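The River Keeps Its Own Books

For nine years the town of Jornholm has been buying back its floodplain one parcel at a time. The land runs along the Sisay, a slow brown river that used to be fenced off from most of its own bank. Of the 3,803 acres on the original map, 1,682 now belong to the town or are under easement.
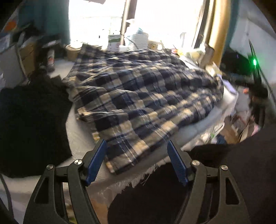 Most of the sellers were farmers whose lower fields flooded every March. They kept the high ground and let the rest go. The town pulled the drain tiles, planted willow and left the old levee to slump. Upstream in Plundton, where the levee was raised instead, residents still argue over which town made the better bargain.

The money is harder to follow. A state grant paid for the first purchases, and a water fee covers what has been bought after that. The fee is unpopular in Cletden, which pays it too and has no riverfront at all.
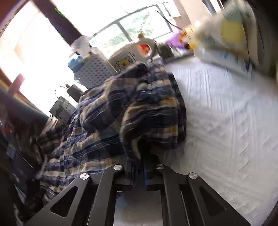

What remains is mostly small lots, 337 of them, many with several heirs and unclear titles. Almost 9 in every 10 letters the land office sends out get no answer. The office plans to mail them again this fall — with a shorter letter and a map.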